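Spent the evening on kerning in Karonlow, my text face, and want to write down what went wrong before I forget. Thread.

The short version: I had kerned T, V, W and Y against plain lowercase vowels and stopped there. Then I typed a few lines with accents and the gaps fell apart.

Take "To". The o tucks nicely under the bar of the T. Now put a diaeresis or a tilde over that o. The accent runs straight into the bar. Same pair as far as my kerning classes were concerned, because I had put every accented o in one group with the bare one.

f is worse. In the regular weight the hook leans well to the right, so "f" followed by an i with a circumflex or diaeresis collides even with no kerning at all. There you need a positive value, and quite a big one.

What I do now is split each vowel group by side and by what sits on top. Left side of o: bare, narrow accent (acute, grave, dot), wide accent (tilde, circumflex, diaeresis, macron). The right side stays as one group unless something sticks out there.

Something that sticks out there: the horn. For ơ and ư the right side needs its own class. I had ư sharing with u, and the word Lương looked fine only by luck. Followed by a quote mark it was a mess.

My pair list went from 400 to a bit over 2000 after the split. That sounds like a lot, but most of them are class pairs and the compiled table is still small.

One trap in the feature code: exceptions have to come before the class pairs. I had pasted mine at the bottom. The compiler took it without a warning and the shaper never got to them, so I was checking proofs of values that were not in use.

Another trap: subtable breaks. I added 3 of them to get rid of an overflow, and one landed in the middle of the T block. After the break, every pair whose left glyph was already covered above just came out as zero. Move the break so it falls between left classes.
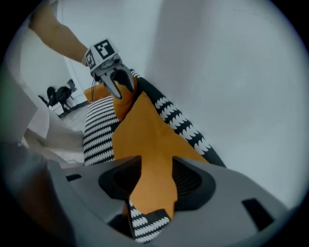 Gripper and orange fabric

Still open: í and ì. The acute on í leans away from a T on its left and the grave on ì leans toward it, so "Tì" needs more room than "Tí". I have them in the same narrow group. Probably ì gets an exception and í stays where it is.

For comparison I looked at how I did this in Teliva, which is older. There I had 353 exceptions, all typed by hand, with values that differ by one or two units for no reason I can find. Not doing that again.

Test words are in a plain text file, one pair per line, set at text size first and large second. Large sizes make me over-correct.

Bornis (the condensed one) gets the same treatment next. Its T bar is so short that I may not need the wide group at all – will post proofs in October.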